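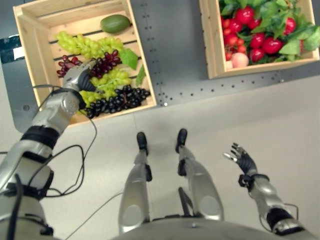
Kurwood Produce Crates

Data card, version 2
Last revised: September 23, 2025
Maintained by: Covadonga Robles (props and labels), Igor Říha (files and checks)

Summary

Kurwood Produce Crates is a set of 2,693 colour stills of imitation fruit and vegetables in open wooden crates. It covers how such items look when they lie against and on top of one another: bunches of grapes that overlap, fruit resting against a side board, leaves standing up between other things. Each still has item outlines and a short arrangement record. The set is intended for work on item naming and outlining in cluttered containers.

Contents

stills/ – the stills, in folders by arrangement
outlines/ – one outline file per still, same base name
arrangements.csv – one row per arrangement
labels.txt – label names and their short codes
splits/ – lists for training, checking and testing
CHANGES.txt – differences from version 1

An arrangement is one placing of the props. Once an item has been moved, a new arrangement number is issued. Splits are made by arrangement, so stills from the same placing never fall on both sides of a split. Users who make their own splits should keep to this.

Crates

The crates are shallow and open, in pale unfinished pine with a slatted base. Gaps between the slats are not labelled. The rim boards belong to the crate outline, and so does any part of the base that shows between items. A crate that runs out of view is outlined up to the border of the still and given the flag "partial".

The crates were bought from Brevus. One had a split rim board, which was glued before use. It is listed in arrangements.csv under crate code B.

Produce

Fruit and vegetables sometimes share a crate. The labels used most often are:

grapes_green – pale yellow-green bunches
grapes_red – deep red to burgundy bunches
grapes_dark – dark purple, almost black bunches
avocado – whole, green, oval
radish – red; the root only
greens – leafy vegetables outlined as one mass
leaf – a single leaf that stands apart from any mass of greens

Grapes are labelled by the bunch and never by the berry. Where one bunch lies across another, the lower one is outlined only where it shows. If this leaves it in separate pieces, the pieces share an item number.

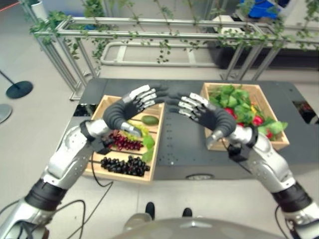
Greens are the least certain label. Heads of leaf vegetables pushed together in one crate have no clear boundary, and in version 1 the two labellers drew it differently in most arrangements. From version 2 the mass is a single outline, including leaves that hang over the rim. Radishes tucked into it are outlined separately and cut out of the greens.

Label checks

Each outline file was drawn by one person and read by the other. Disagreements went into a column named "query" in arrangements.csv. Of the queries raised for this version, 11 remain open, all on the border between leaf and grapes_green. They can be filtered out by that column.

Known limits

The props are artificial. Bruising, mould, stalk wear and missing berries do not occur, and the surfaces are more even than those of fresh produce. The dark grapes carry small highlights that can be mistaken for pale berries at low resolution.

The tabletop is dark grey. Models trained on this set alone may do poorly on pale or patterned surfaces.

The Bilgin lamps used for version 1 were replaced part of the way through. Colour differs slightly between the two groups; the column "lamp" gives the type.

Use

Free for research and teaching. Please keep this file with any copy and state the version number. Corrections to labels can be sent to the Misine project desk with the arrangement number and the item number. The next revision will take in whatever has been received and settle the open queries.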